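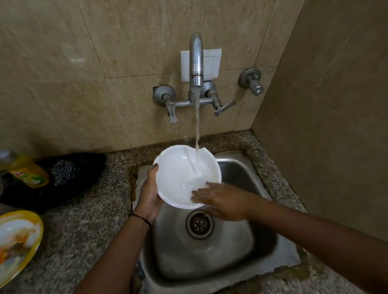 Notebook, dishwashing task — 16 May 2021

Fault: recording lost during washing-up sessions, Umitz head unit.

Two sessions came back short. In both, the video is complete but the wrist tracking stops part way through and never recovers. Session 426 loses the right hand first, then the left. Session 255 loses both at the same moment. The unit showed a green light throughout, so whoever was wearing it had no way of knowing.

First thought was water on the connector. Opened the housing, found it dry and the seal sound. Swapped the cable anyway and got the same fault on the bench.

Second thought was the tracker itself. It copes well enough with dry jobs like folding and stacking. At the sink it has running water, a shiny white bowl and one hand partly hidden inside it, all close together. Confidence drops, which we expected. What we did not expect is that after a long enough drop the Drindard process quits and the logger carries on writing the last good position. The file looks healthy until you plot it.

Plotted 255 again this afternoon. Flat line on both wrists for more than half the session, while the video has the hands moving the whole time.

This matters beyond the lost data. The Drastley arm uses the same process for its keep-out zone around the operator's hands. If it freezes there, the arm will believe the hands are still where they were. We had one odd stop in March that was put down to a loose plug. I would like to look at that log again.

Done today:
— Arm locked out at the isolator, tag on. Please leave it.
— Watchdog added to the logger. Stale position now stops the recording and turns the light red.
— Both short sessions moved out of the training set.

Still to do:
— Same watchdog on the arm side, wired to the stop circuit and not only in software.
— Repeat the sink test with the Ghiță tracker build, taps on and taps off.
— Find the March log. It is not in the shared folder.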